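De: lista Amigos da Gravura e da Renda
Data: 5 de dezembro de 2021
Assunto: Re: Mostra de rendas na Galeria Skotitz - transporte e etiquetas

Queridas e queridos da lista,

Desculpem a demora em responder, passei a semana metida entre caixas e papel de seda e só hoje consegui sentar com um café e ler tudo com calma. Que alegria ver tanta gente animada com a mostra!

Em 2 de dezembro escreveram na lista:

> Boa tarde a todos. Alguém sabe se as peças do acervo Sabbagh
> vêm mesmo para a Skotitz ou se ficam em Rultutby até agosto?
> Tenho uma toalha de bilros da minha avó que gostaria de expor
> ao lado delas, mas preciso saber o tamanho das vitrines e se há
> seguro. Também não entendi se a etiqueta leva o nome da
> rendeira ou só o da família que emprestou.
> Abraços e obrigada pela paciência.

Vamos por partes. O acervo Sabbagh vem, sim. Vêm 13 peças, quase todas de bilro, e uma colcha de filé que eu só conhecia de catálogo e que me deixou sem fala quando abrimos o embrulho (quem gosta de filé vai querer ficar meia hora diante dela, já aviso). O resto continua em Rultutby e só viaja em agosto, quando acabar a exposição de lá.

O seguro está incluído para peças declaradas até 4000 reais. Acima disso é preciso mandar uma avaliação por escrito, e a Orberg, que faz o transporte, pede o papel antes da coleta. A toalha da avó entra sem problema nenhum, e ficaria linda na vitrine comprida da segunda sala, que tem dois metros e dez por oitenta centímetros. Se for maior, dobramos com rolinho de algodão por dentro, para não marcar o vinco.

Quanto às etiquetas, eu defendo, e vou continuar defendendo, o nome da rendeira em primeiro lugar. Quando não se sabe o nome, pomos a localidade e a década. A família que emprestou aparece na linha de baixo. Já mandei imprimir as primeiras em papel creme, corpo 14, e ficaram bem legíveis.

Deixei o texto de parede na pasta da lista. Está comprido, eu sei, cortem sem dó! Só peço que não tirem o parágrafo sobre os piques de papelão, que me deu um trabalho danado.
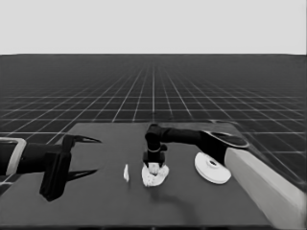
Simulação: braço com garra e tampo cinza-escuro.

Ainda faltam duas pessoas para a recepção no período da tarde. Quem puder, responda para mim em particular, para não encher a caixa dos outros.

Um abraço apertado e até a montagem,
a moderadora da lista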